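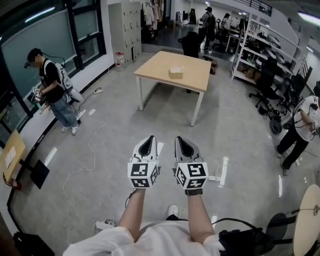 Home | Papers | Software | Data | Contact

July 2026
Nendden Group, technical report

4.2 Pose recovery from marker cubes

Each hand-held gripper carries a cube with printed fiducial patterns. The tracking module, Tostell, estimates the pose of a cube from every face it can detect in a head camera image and passes the result to the trajectory filter. Where two or more faces are visible, their corners are solved jointly against a fixed cube model. Where only one face is visible, the planar solution is ambiguous, and both candidate poses are kept until the filter can reject one of them.

Figure 4. Head-level view with both grippers raised in front of the wearer. Further marker cubes are present on grippers held by other people in the room.

The case in Figure 4 matters for the assignment step. Several operators may work in the same room, and a detector run without constraints returns every cube it finds. We first discard cubes whose identifiers do not belong to the wearer's registered pair. The remaining detections are tested against a reach limit, measured from the head camera to the cube centre. The second test was added in April, after a printing error had given two pairs the same identifiers. It is cheap and we have left it in place.

Left and right labels are taken from the identifiers alone. An earlier version used horizontal position in the image, which failed when the wearer crossed their arms or turned to place an object at one side.

4.3 Filtering and gaps

Detections are fused with inertial data from the grippers in a fixed-lag smoother (Flutau) with a window of 10 frames. If a cube is lost for longer than 6 frames, the segment is marked as inertial only and is not used to train the policy. Shorter gaps are filled by the smoother. We processed 119 recordings in this way, of which 63 needed no manual correction. Most corrections concerned the start of a recording, before the inertial bias had settled.

Retained segments are converted to the gripper frame and written to the Machala planner format. Head motion is removed at this stage, so the planner receives gripper poses relative to the first valid pose of the segment. Gripper opening is stored as a separate channel and is not smoothed.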